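현장 취재 > 로봇·자동화 | 8월호

프루트게이트의 작업실은 건물 2층 난간 안쪽에 있다. 8월의 공개일, 오전 9시가 조금 지나 도착했을 때 안내를 맡은 라루카 마놀레 씨는 인사보다 먼저 장갑을 벗으라고 했다. 손잡이의 감각을 맨손으로 느껴야 한다는 것이다.

이 회사가 하는 일은 로봇에게 사람의 손동작을 가르치는 일이다. 그런데 방문객이 처음 만지는 물건은 로봇이 아니었다. 양손에 하나씩 드는 집게였다. 사람이 집게로 물건을 잡고 옮기면 그 움직임이 기록되고, 나중에 로봇 팔이 같은 모양의 집게로 배운다. 집게마다 흑백 무늬가 인쇄된 육면체가 붙어 있다. 카메라는 이 무늬를 보고 집게의 위치와 기울기를 계산한다고 한다.

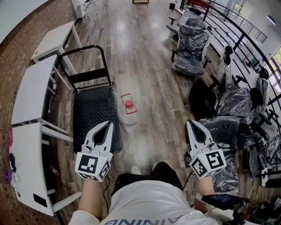

나는 젓가락을 잘 쓰는 사람이라고 생각해 왔기 때문에 조금 자신이 있었다. 그러나 첫 시도에서 천 한 장도 제대로 접지 못했다. 손목을 너무 빨리 돌린 것이 문제였다. 옆에서 보던 기술 책임자 옥타비안 서르부 씨가 웃으면서 말했다. “사람은 손을 보지 않고 일하는 데 익숙합니다. 여기서는 손이 카메라에 보이도록 일해야 합니다. 처음 온 사람은 거의 다 무늬를 몸 쪽으로 숨깁니다.”

그의 설명에 따르면 지난달에 모은 기록은 524건이고, 그중 검수를 통과한 것은 495건이다. 나머지는 무늬가 가려졌거나 동작이 중간에 끊긴 것이라고 한다. 버리느냐고 물었더니 따로 보관한다고 대답했다. 실패한 기록도 언젠가 쓸 데가 있다는 의견과, 저장 공간만 차지한다는 의견이 회사 안에서 아직 갈린다.

점심 전에는 프랑스에서 온 연구자 페린 브뤼네 씨의 시연이 있었다. 그는 앉은 자세로 작은 상자의 뚜껑을 열고 닫는 동작을 거의 2분 동안 되풀이했다. 속도는 답답할 만큼 느렸지만 매번 잡는 자리가 조금씩 달랐다. 일부러 그렇게 한다고 했다. 똑같은 동작만 배운 로봇은 상자가 조금만 옆으로 가도 당황한다는 설명이었다. ‘당황한다’는 표현이 재미있어서 수첩에 적어 두었다.

오후에 나는 다시 집게를 들었다. 이번에는 천이 반으로 접혔다. 모서리는 맞지 않았고, 서르부 씨는 화면을 한참 보더니 이 기록은 검수에 올려 보겠다고 했다. 결과는 아직 듣지 못했다.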